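How much night driving should I collect for a small street robot?

Posted by Themba Modise in Mobile robots, Data collection

Hello all. I am working on a small wheeled robot which should learn to follow a residential street by itself. The learning is from examples: a person drives with the remote control, the robot records the front view together with the steering and speed commands, and later we train on these pairs. From the daytime I already have 2000 short runs and the model is decent with them. Now I started the night runs and I am not sure I do it correctly.

My two doubts are these. First, the headlight makes a strong light on the road directly in front of the robot, and I fear the model will learn to look only at this light and forget the curb. Second, some of my night views are blurred at the side. Should I throw them out, or keep them? I have 300 night runs until now, all in the same neighborhood, with parked cars along the curb.

I put two views from the same night, so you can judge the quality.
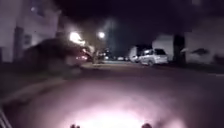
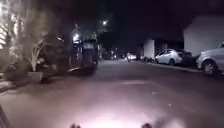

Bristwood, 12/06/2024

The camera exposure is on automatic. The headlight is always on, with the same brightness. I can change both if somebody tells me it is worth the trouble. We are only two persons and each evening outside costs us the next morning, so I prefer to ask before I continue.

Thank you in advance, and sorry for my English.

Themba Modise

3 replies

Busisiwe Buthelezi

Your English is fine. I did a similar thing with a sidewalk robot, so I can tell you what I would change.

Look first at the exposure. In your first picture the road close to the robot goes nearly to white, and the shrub on the left is smeared. When the exposure is automatic the camera takes a long time for each picture in the dark, and everything moves a little in this time. I would set a fixed shorter exposure and accept a darker picture. The noise did less harm to my model than the blur did. Please test it on your own camera, they are very different.

About the light on the road: your fear is reasonable. The bright patch stays in nearly the same place in both pictures, low and in the middle, so it tells the model almost nothing about where the road goes. What helped me was to record with different headlight levels. I used a low, a middle and a high setting and changed between runs, never during a run. You can also darken or brighten that region by software when you train, but for me the real change of lamp was better.

Do not throw out all blurred views. The robot will meet blur when it works, so it must know it. I removed a view only when I myself could not say where the curb is. In both of yours I can still see it, so I would keep them.

One more thing, and it cost me several weeks. Check that your steering commands have the same clock as the camera. With long exposure the picture arrives later than in daytime, and if you correct the delay with one number for day and night, the night examples teach the robot to turn late.

Lwazi Matlala

just get more data. 300 is nothing

Cristóvão Cardoso

I agree with Busisiwe on the exposure and the clock. I would add something about the driving itself, as the question is also how much to collect.

If your driver is good, all the examples show a robot which is already in the right place. Then the model makes a small mistake at night, comes too near to a parked car, and has no example how to return. So please record corrections. The driver goes slowly a bit to the wrong side, and you start the recording only when he begins to come back. In our project 8 evenings of this were more useful than the whole month of July, when we only drove straight.

Also keep one street completely out of the training. If you divide your views by chance, two almost equal ones from the same run can go one to the training and one to the test, and the result looks much better than it is. Divide by street, or at least by evening.

For the number, I can not give you a good one. Train with half of your night runs, then with all of them, and compare on the street you kept out. If the error still goes down clearly, continue to collect. If it stays flat, go to another neighborhood with other lamps and other trees before you record more of the same.

Comment by Themba Modise

Thank you both, this is very useful. I looked at the clock and there is indeed one fixed delay for everything, I will measure it again in the dark. Cristóvão, for the corrections, do you keep the speed command also, or only the steering?

Comment by Cristóvão Cardoso

Both, but we drove the corrections at the normal speed of the robot. If they are all slow, it learns to brake each time it is off the middle.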